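Reading Old Recipes as Evidence
Handout for week five, Food and the Household evening course
Tutor: Milovan Angelovski
Dridby Adult Learning, 23 October 2026

Welcome back, everybody, and thank you for the lovely conversation last time about grandmothers and their biscuit tins, which ran well past the hour (my fault entirely, I could have listened all night). We never did get to the Arrieta notebook, so these notes cover what I meant to say then as well as what we'll do this week. Please read them before class if you can manage it, and if you can't, come anyway.

What a recipe leaves out

We tend to open a handwritten recipe book and go straight to the food. What did they eat, how much sugar, could I make it on Sunday afternoon? All good questions. A historian has to be a bit more patient, though, and look at what the writer didn't bother to put down. "Bake till done" makes perfect sense if you have stood beside the person who taught you. It makes very little sense to the rest of us, and that gap is worth more to us than a page of careful measurements would be.

The Arrieta notebook has 85 recipes in it, written in 2 different hands. The first hand hardly ever gives a time or an oven heat. She says "a good oven" or "when the bread has come out", so we know that bread was baked first and that the cakes went in as the heat was falling. The second hand starts giving numbers, and she goes back and adds them in the margins of the earlier pages too. I find those margins very touching, I must say. You can watch someone trying to pin down what an older cook simply knew.

Have a look at the plum cake in your photocopies. The original asks for butter "the size of an egg". In the margin there is a weight, crossed out, and then a larger weight. Was she correcting a mistake, or had butter become easier to come by? I go back and forth on this and I'd be glad of your views.

Measures

A short word on cups, because three of you asked. A cup in a household book may be a standard measure, or it may be the blue cup on the second shelf that happened to be the right size for everything. Unless the writer says so, please don't convert it to grams and then treat the grams as fact. Write down what the page says, then your guess, and keep the two apart. The same goes for spoons, handfuls and that wonderful Titska word on page nine that seems to mean "as much as the flour will take".

The printed book on your list, the Rastorau household manual, runs to 398 pages and is far bossier in tone. It tells the reader where to stand and when to open the window. Do compare the two, but remember that a printed manual tells us what its writer hoped people would do, and the stains in a notebook tell us what somebody really cooked. The plum cake page is filthy. The page for jellied veal is spotless, and I draw my own conclusions.

The kitchen as a room

Recipes also assume a room. They take for granted that water is near or far, that there is a table big enough to roll on, and that a second person can be called in to stir. When we read "set it aside in the cool", we should ask where the cool was. A cook working with a range and a larder has a different day from one working with a microwave and a dish rack on a single counter, and the written instructions change along with the furniture.

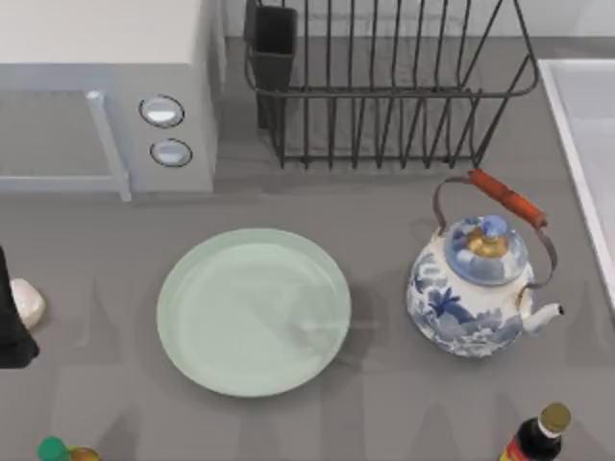

Raed Khoury wrote to me after last week's session to say that I make too much of equipment, and that in his family the recipes moved through four kitchens and two countries without a single word being altered. He thinks the cook changes her habits long before she changes the page, so that an unchanged recipe may hide a completely changed way of working. I think he's right, and I've altered my notes for the session accordingly.

For next time

Please choose one recipe, from the notebook or from your own family, and write 200 words on what it expects the reader to know already. Don't worry about style. If yours is in another language, bring it in the original with a rough translation, and we'll puzzle over the awkward words together.

The longer piece is due in December, and I'll hand out the titles once I've seen what you're all drawn to. Photocopies of the veal are on the side table for anyone feeling brave.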